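## 4. Ensinar uma tarefa por comando remoto

Manual do posto Palomino, parte de demonstração

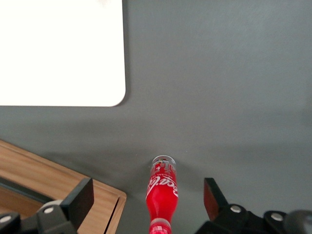
*Prullstead, abril - texto de Hui-mei Chu, revisão de Man-lok Au*

Antes de começar, ligue o comando Hedley e espere a luz fixa. O operador fica sentado e olha só para o monitor da câmera do punho.

1. Coloque a garrafa em pé sobre a mesa cinza. A bandeja de madeira fica à esquerda na vista da câmera.
2. Abra a garra até o fim e aproxime devagar, até a garrafa ficar entre os dois dedos.
3. Pare o braço. Corrija a posição lateral antes de fechar.
4. Prima **Gravar** e espere 2 segundos sem mover o comando.
5. Feche a garra, levante a garrafa e leve-a até a bandeja.
6. Abra a garra, recue o braço e prima **Parar**.

**Nota:** a distância entre a garrafa e cada dedo não precisa ser igual. O dedo com a almofada castanho-avermelhada pode estar mais afastado.

**Cuidado:** não ponha a mão na mesa com o comando ativo. Para mudar um objeto de lugar, carregue primeiro na pausa - também entre duas gravações.

Se a garrafa cair, apague a gravação e volte ao passo 1. As gravações boas guardam-se na pasta Stostar, com o código de tarefa 948.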